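About Calcombe Textile Reuse

Calcombe Textile Reuse collects, sorts, mends and sells used household cloth. We handle towels, blankets, scarves, table linen, curtains, bedding and offcuts from sewing rooms. We do not handle clothing, apart from scarves and shawls. There are other good outlets in town for clothing, and the front desk keeps a list.

We started as a single sorting table at the back of a laundromat and moved to our present building on Istance Street in November, six years later. The building was a carpet warehouse before that, so it has wide doors, good floors and not many windows. We put in lighting over the sorting tables first and did the rest as money allowed. The shop at the front came last.

What we take

Most of what arrives comes from homes. People clear out a linen closet, move to a smaller place, or settle a relative's house, and they end up with more cloth than they can use. We also have regular pickups from hotels and guest houses within 25 miles. Hotel linen is usually plain white and in large amounts, and household linen can be anything.

We accept cloth that is stained, torn, faded or coming apart. People often apologize for the state of what they bring in. There is no need to. A towel that has lost its edges still has a good middle, and a tablecloth with a burn in it will make napkins. We do ask that everything be clean and fully dry. Damp cloth in a closed bag will spoil everything around it, and we have had to throw out whole carts of good material that way.

We can't take pillows, comforters with a filling, foam, rugs with a rubber back, or anything that has been in contact with paint, oil or pesticide.

How sorting works

Every bag is opened and emptied onto a table. The first sort is by fiber and weave, as far as it can be told by hand: terry, flat cotton, linen, wool, synthetics and everything else. The second sort is by condition, and there are three grades. Grade one goes to the shop after washing. Grade two goes to the mending room. Grade three is cut down for cleaning cloths, stuffing or fiber.

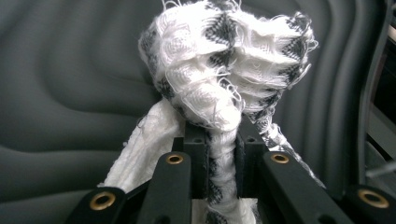 Patterned weaves get a table of their own. They take longer than plain cloth, and a sorter who is working through hotel sheets at a steady pace will slow down a good deal on reaching one. With a printed fabric the design sits on the surface, and you can cut through it without much trouble. When the design is woven in, like black diamonds and zigzags on a white ground, the threads that make the pattern are also holding the cloth together, and a frayed edge can run a long way in before anyone notices. Knots and twisted lengths have to be opened out by hand, slowly, so that the loose threads are not pulled any further. We do not cut a knot until it has been worked at for a few minutes. After that the piece is laid flat and the sound area is measured.

Fringe is another thing we get asked about. A fringe that was made on purpose and a fringe that comes from fraying are treated differently. The first is combed out and kept. The second is trimmed back to a solid row and either hemmed or stitched down with a zigzag. Sometimes a customer likes the frayed look and asks us to leave it alone, and in that case we run one line of stitching just inside it and stop there.

The mending room

Mending is done upstairs, where the light is better. There are five sewing machines, two of them old Jurić industrial models that came to us from a sailmaker. They are slow to thread and very loud, and they will go through four layers of terry without complaint. The lighter work is done on domestic machines or by hand.

We do plain mending and we do not try to hide it. Patches are cut from cloth of similar weight, and color is matched when we have something close. If we don't, we use whatever is sound. Heavy woven pieces are mended with thread saved from other pieces in the same grade, and that is one reason we keep long ends that look like waste. They are wound on cards and stored by color in the drawers along the back wall.

Cloth that can't be mended whole is cut into standard sizes. The common ones are washcloths, hand towels, pot holders, bag linings and pet bedding covers. Smaller scraps are bundled by weight and sold to crafters and quilters. What is left after that goes in bales to Bundov, a fiber recycler that turns it into felt and padding.

The shop

The shop sells finished pieces, mended pieces, cloth by the pound and craft bundles. Stock changes all the time and we don't hold items by phone. Plain white towels and flat cotton sheets are almost always on the shelf. Patterned throws and scarves come in irregularly and tend to go the same day.

Prices are marked by grade, with a colored tag for each, and the chart is on the wall next to the register. Mended pieces carry a small card saying what was done to them, so that you know where the repair is and how to wash it. Woven pieces with a repaired edge should be washed cool in a mesh bag and dried flat.

Income from the shop pays for rent, wages, the van and the washing, and the washing is the largest of these after wages. We do not receive regular grant funding. Over 3 tons of cloth passes through the building in a normal month.

Classes and visits

We run mending classes in the upstairs room in small groups of up to six people. The beginner class covers hems, patches and darning. The second class is for woven and textured cloth, and students are asked to bring a damaged piece of their own to work on. Materials and thread are included.

School groups are welcome in the sorting room by arrangement. Closed shoes are needed, and long hair should be tied back near the machines.

Dropping off

Bring bags to the side door on Istance Street during shop hours - please don't leave them outside when we are closed. If you have more than a carload, call first and we will clear a cart for you. Receipts are available at the desk.

Page last updated August 2020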